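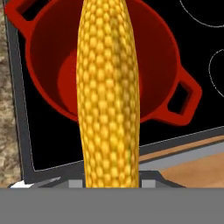

Pesov Kitchen Rule Pack: review

Pesov sells this as a set of checks for anyone testing a robot arm on kitchen jobs in simulation. You load your own kitchen and arm, run the task, and the pack marks each run against its rules. I used it for putting vegetables into a pot, with corn as the main item. Over two weeks I put 363 runs through it.

The rules are written in ordinary words, so a new starter can read them in one sitting. The best section covers working near a cooker. It asks you to set a no-go height over the hob, a top speed for the wrist and a limit on grip force, and to write all of them down before the first run. Changing a limit halfway through voids the batch. I found that annoying on day one and sensible by day three.
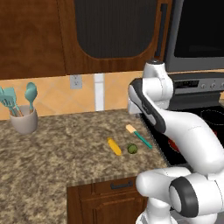
Adanech Woldegiorgis
19 May 2018

Setting up took nearly 40 minutes, most of it spent naming objects. Every item on the worktop needs a label, including ones the arm should leave alone. A spatula left without one counts as an obstacle, and the checker fails any run that passes close to it.

Reports are plain tables. Each failed run gives the rule number and the time it was broken. I would like the joint positions as well, but you have to export those separately. The older Zatgate checker did this in one file.

Two complaints. The burner rule treats every ring the same, on or off, which is too strict for a cold hob and too loose for a hot one. And the printed guide still refers to rule 714, dropped from the current version.

Worth buying if several people share one test setup. If you work alone, the free Flurkley checklist covers most of the same ground.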